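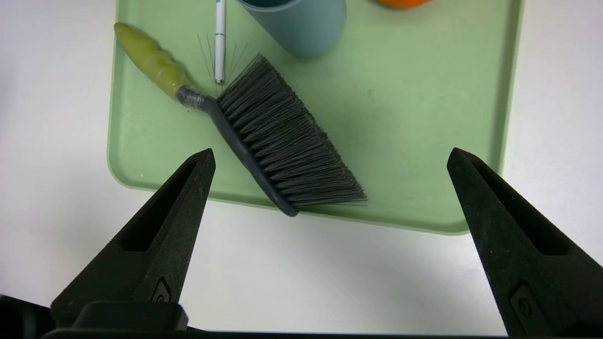 Pre-Session Inspection Checklist – Tabletop Collection, Station 5

Site: Priltent
Program: Clokness manipulation examples
Date of inspection: Wednesday, January 15, 2025

1. Work surface
Tabletop clean and clear of tape residue. Pass.
Comment: White top wiped down before the session.

2. Tray and items
Tray lies flat. Items match the session card: hand brush, pen, cup. Pass with comment.
Comment: Stray bristles stand up from the brush head. Replace the brush if shedding continues – loose strands on the tray change the start condition between examples.

3. Gripper
Fingers open fully, with no visible cracks or foreign matter in the slots. Pass.
Comment: Finger screws checked by hand. Next torque check is due after 184 examples.

4. Wrist camera
Both fingertips in view when open. Lens clean. Pass.
Comment: Upright items may extend past the top of the view at the start pose. Acceptable under the current collection guide.

5. Emergency stop
Tested twice from the operator's seat. Pass.

6. Operator area
Walkway clear and cables covered. Fail, corrected.
Comment: One cable cover had shifted and was reset. Operators shall take a break after every 45 minutes of continuous work.

7. Recording
Test example saved and played back in Trustport without dropped images. Pass.

Result: Station released for collection. Item 2 remains open until the next inspection.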